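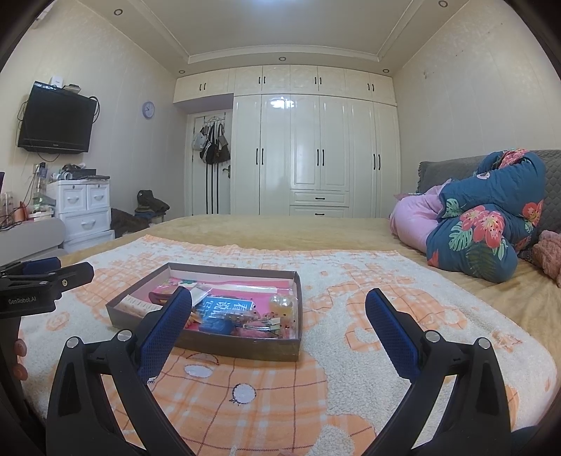
1 min read

Progress report, Nokside craft stall grant — Sat 4 April

Quick one before Radu gets the long version. Spending first. Of the 3000 awarded we've used 1589, mostly table fees and the first stock order from Clusent. Another 1000 is set aside for the October fair, deposit not paid yet, Higinio Palacios is chasing the form.

Sales slow in the first weeks, better after we moved next to the bakery. 312 items sold so far. Earrings and hair things go fastest, cards hardly move. Dropping cards.

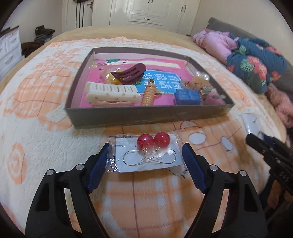 Earrings with red beads, carded and in a clear packet.

Training — both evening sessions on pricing went ahead, Diệp taught them. Good turnout for the first, thin for the second (rain, and a school concert the same nite). Want to repeat the second one.

Problems: card reader drops out at the Iltow market. Lost sales, can't say how many. Need a decison from Radu Stanciu on a new one, it wasnt in the original budget.

Next: reorder, fix the sign, receipts to follow by email.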